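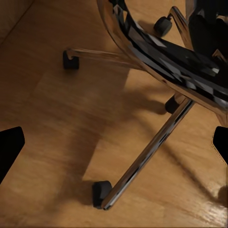

*Figure 4. Office chair with curved chrome frame on a wooden floor (rendered).*

## 4.2 Installing the Latport display driver

This section applies to Latport docks connected to a workstation running a supported 64-bit operating system. Administrator rights are required.

**Before you start**

- Connect the workstation to mains power.
- Close all open programs.
- Disconnect any external monitors from the dock. Leave the dock itself plugged in.

**Procedure**

1. Open the Downloads page in the Mandia licence portal and select **Latport Display Driver, build 171**.
2. Save the package to a local drive. Do not run it from a network share.
3. Right-click the package and select **Run as administrator**.
4. Accept the licence agreement and click **Next**.
5. Select **Standard** as the installation type. **Custom** is intended for sites with their own colour profiles; see section 4.5.
6. Click **Install**. The screen may go black for up to 30 seconds.
7. When **Set-up finished** is displayed, click **Restart now**.
8. After logging in, reconnect the monitors one at a time, starting with port 1.

> **Caution:** Do not unplug the dock or power off the workstation during step 6. An interrupted firmware write can leave the dock unable to start.

> **Note:** If the installer stops with code 88, an earlier driver is still present. Remove it under **Installed apps**, restart, and repeat from step 3.

**Checking the installation**

Open **Device Manager** and expand **Display adapters**. The Latport entry should be listed without a warning symbol. If it is missing after 90 seconds, select **Action > Scan for hardware changes**.

Log files are written to the `Latport\Logs` folder on the system drive. Attach the most recent file to any support request.

Section revised 18 Nov 2024, H. Romaniuk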